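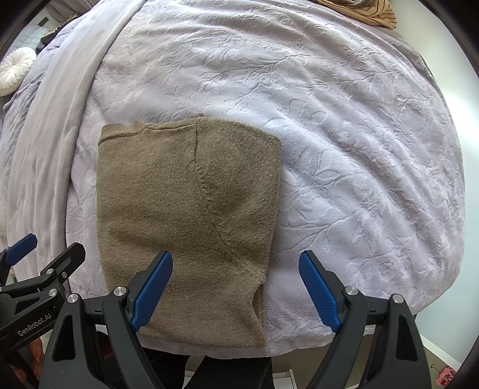 The Case Against the Perfect Fold

Jahangir Chowdhury has a theory about jumpers, and he would like you to pay $53 to hear it. His evening workshop, held upstairs at a haberdashery called Wanigasekara, promises to change your relationship with knitwear in two hours. I have no relationship with knitwear. I have a drawer that doesn't shut, and I went along in August, when every woollen thing I own was either on me or on the bedroom chair.

There were 17 of us on folding chairs, each told to bring one garment we had trouble with. The woman beside me, Menaka Navaratnam, had brought a cardigan with a belt. Mine was a crew neck in a colour the shop called moss and my sister calls pond. Chowdhury held it up, said "raglan" in the tone of a mechanic finding rust, and handed it back.

A raglan, for those who have been spared the word, is a sleeve that joins the body along a slanting seam running up to the collar. There's no proper shoulder. Most folding instructions assume one, because they tell you to bring the sleeve in "from the shoulder point", and on a raglan you are left guessing. Guess too far in and the sleeve bunches up under the neck. Too far out and the finished parcel has a wing.

Chowdhury's answer is to lay the jumper face down, smooth it from the middle, and fold each side in on a line from the edge of the collar to the hem. The sleeve then doubles back down the body. Hem up to the neck, or in thirds if the drawer is shallow, and turn it over. It took him less time than it takes to read that. It took me four goes, and the cuff still gaped.

He doesn't mind a gaping cuff. He minds a great deal about surfaces. Fold on a table, he says, never on a bed, since a bed gives under your hands and a plush blanket grabs at the wool. I raised the matter of my flat, where the only table has a sewing machine, a fruit bowl and a tax return on it. He suggested I clear it. I have now folded some dozens of things on the bed with no visible harm, and I suspect most people who fold at all do it there, with the cushions shoved up one end and a throw dragged off to the side.

The bigger claims are where I part company with him. The workshop handout says that properly folded knits pill less. I rang Karthik Karunaratne, who has repaired woollens out of a shopfront in Guvusbridge for long enough to be rude about them, and read him the sentence.

"Pilling is rubbing," he said. "Under the arms, where your bag sits, where you lean on the desk. The drawer has nothing to do with it unless your drawer is moving."

He was kinder about folding in general. Hanging a heavy jumper will stretch it, he said, and he sees the pointy shoulders every winter. Fold it any way you like. A comb will take off the bobbles, and he'd do it after a wash, on something flat, with a light hand around the ribbing.

Then there's the gear. Pusby sells a plastic folding board, hinged in four places, that is supposed to make every garment the same width. I borrowed one. It is good with T-shirts and hopeless with anything thick, which springs open as soon as you take the board away. Vurkwood makes drawer dividers in a pale timber, and they are handsome, but once they were in I could fit two fewer jumpers. I gave them to Menaka, who has bigger drawers and has since given up on the belt and rolls it separately, inside a sock.

What have I kept? The line from collar to hem, mostly. It works on the moss one, and on a grey raglan sweatshirt I'd been stuffing behind the towels. I've kept turning the collar over so a bit of the rib shows, because in a stack of brownish greens it's the quickest way to tell which is which. I have dropped the smoothing from the middle, the thirds, and standing things on end like books – they slump by the second morning, whatever the handout says.

The drawer shuts if I push it with my hip. The bedroom chair still has two cardigans on it, and Chowdhury's follow-up session, on fitted sheets, is already full. I've put my name on the waiting list, with reservations.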